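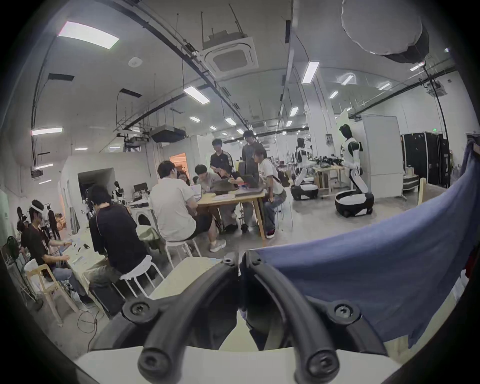 Bulk chicken from the Padport pickup – worth it after trim?

2 min read

mparry_ifor
Bought a 20 lb case of boneless thighs at the Padport warehouse lot pickup in March. Price was $58, so $2.90 per pound. My regular grocery store runs higher, but the Padport case has no return option once you drive off. Does anyone track yield on these?

sooah_min
I do. Case weight is net of packaging but includes purge. Drain and reweigh before you compare. My last case lost 2 lb to liquid and trim, which puts your price at $3.22 per usable pound.

trodden
That is a generous way to count it. Store thighs also have purge in the tray. Either drain both or drain neither.

sooah_min
Fair for liquid. Trim is still different. The store packs I buy come with the fat already cut back.

Maddocks_M
Order through Dusaleck if you can. Same case size, posted temperature log, and you get a credit if it arrives above 40°F. Pickup window is 4 to 6 p.m. only.

mparry_ifor
Dusaleck wants a minimum order. I don't have the freezer space.

trodden
Split it with a neighbor. The credit alone is not worth the membership, though. I read the terms – it excludes anything you accept and sign for.

Maddocks_M
It excludes visible damage. Temperature claims are a separate section. I filed one and got paid.

myrto_p
Freezer cost matters too. My spreadsheet has $1,185 in meat purchases for the year, and the savings over store sale prices didn't cover the chest freezer. Sale thighs in small packs came out even.

mparry_ifor
Will drain and reweigh the next case and post both numbers.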